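I have a rule about open days, which is that I go to the ones with parking. The Ovard robotics lab in Laren has 200 spots out behind the building, and so one grey afternoon in February I found myself wearing a sticker with my name on it, spelled wrong, in a lineup of people who had mostly come for the doughnuts. I'm only now getting around to writing it up, having been at home long enough to have cleaned out both the drafts folder and the garage.

I should say I was expecting metal. The flyer at the library had promised "household robots at work," and I had pictured a large, oily thing flipping pancakes behind a rope. What we got, once Gleice Rangel had herded us down a corridor and asked us not to lean on the glass, was a room with stacking chairs, a projector and a very warm radiator. The household was on the screen. So was the robot. All the work Ovard does on kitchens, at least at this stage, happens in simulation, and the kitchen in question has never been wiped down by anyone.

A man behind me asked whether there was a real one. Gleice said there was, in another building, and that it was having its wrist looked at. He took this quite hard. He had driven in from Nalemmont.

The project is called Trindade, and the idea is simple enough that I could explain it to my mother, and did, by phone, from the parking lot. You build a kitchen in a computer. You put an arm in it. You give the arm a job so small a toddler would be insulted by it, and you let it have a go, and then you let it have another go with the furniture changed. Once it can manage across enough pretend kitchens, you try it on an actual counter with actual consequences. I asked what the consequences had been so far and was told "a sugar bowl."

Washington Fontes ran the demonstration from a laptop with a cracked hinge that he propped open with a paperback. He was the sort of presenter who apologizes before anything has gone wrong, which I found relaxing. The first run, he explained, would be slow on purpose. He wanted us to watch the approach, when the arm comes down over a thing and has to settle on where the thing is. He said that was where most of his working life went.

I have spent a working life on less. We all leaned in. The arm swung out over a marble island nicer than any I will ever own, pointed its fingers at a flat blue disc, and went down toward the middle of it with tremendous caution, the way I approach a spider with a glass.
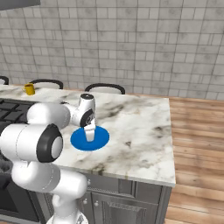 Teresa said she couldn't see how anyone was supposed to pick up something flat by coming straight down on top of it, and wouldn't you go for the rim? She had been quiet up to then, and she said it to the room at large, in a tone I associate with people returning a kettle without the receipt.

Washington looked delighted. It was, he said, exactly the argument they had been having upstairs for most of the winter. Closed fingers over the centre of a disc will get you a press or a nudge, and a nudge is sometimes all you're after, if the job is to get something from one bit of counter to another. Lifting is a separate matter. For lifting, you want an edge, or something with a bit of height to it. He then drew a plate on the whiteboard, from the side, so that it was a line. He drew a second line above it for the gripper. We all studied the two lines for some time.

There was a discussion after that about whether pushing things around a counter counts as tidying. I kept out of it, having strong views and a guilty conscience.

The part I liked best came near the end, when Ivone Evangelista took over the laptop and showed us what happens when you move things. Same arm, same job, different light, and a counter a little lower than it had been. She has a folder of 709 variations and I believe would have shown us every one if the doughnuts hadn't been running down. She did 10. In one of them the arm went confidently for a patch of bare counter and pressed it, very gently, as if ringing for service. The whole room laughed. Ivone didn't, much. She wrote something on her hand.

I asked her afterward why you'd bother making the marble so blotchy when a plain white counter would be easier on everyone. She said that was the reason. Real counters have veins in them and stains and last night's soy sauce, and a robot that has only ever seen a clean one will go to pieces the first time it meets mine. She hadn't seen mine. I felt the remark anyway.

Then we were allowed to try it. There was a joystick — a proper one, the kind I last held in my cousin's basement — and a queue, and each of us got 2 minutes. Kids went first and were appallingly good. The man from Nalemmont turned out to have a lovely light touch and cheered up no end. I steered the arm into the counter, backed it out, overcorrected and ended up aiming it at the ceiling, where it stayed until my time was up. Gleice told me that was a very common result. I looked around for evidence of this and found none.

Roya Jalali, on the door, was handing out feedback forms with tiny pencils. One of the questions was "Would you have a robot like this in your home?" with a line underneath for comments. I wrote that I would, provided it did the counter first and left the sugar bowl to me. Then I went back for a doughnut, and there was only the plain kind left, so I had that in the car with the heater on while I waited for the fellow in the truck to finish his nine-point turn.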